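Handout 2: Reading a Bomber Crew's Mission Log

A mission log is short and was filled in after landing, often by a tired navigator. Read the takeoff time first.

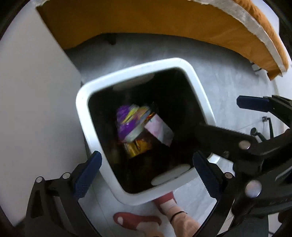 Adik Modusville
Instructor, Air War History

Our log lists 14 aircraft sent out in July and 12 returned. Note the tail number, 728 - it comes up again in
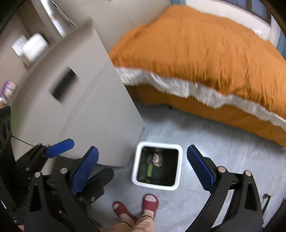 the ground crew's repair sheets. Compare both sources before you write. Times may differ, as the two offices kept separate clocks.
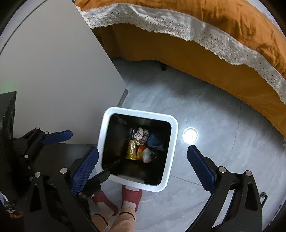 Reading for next class

Kurek packet, Rokau airfield section. Due Tue 8 November.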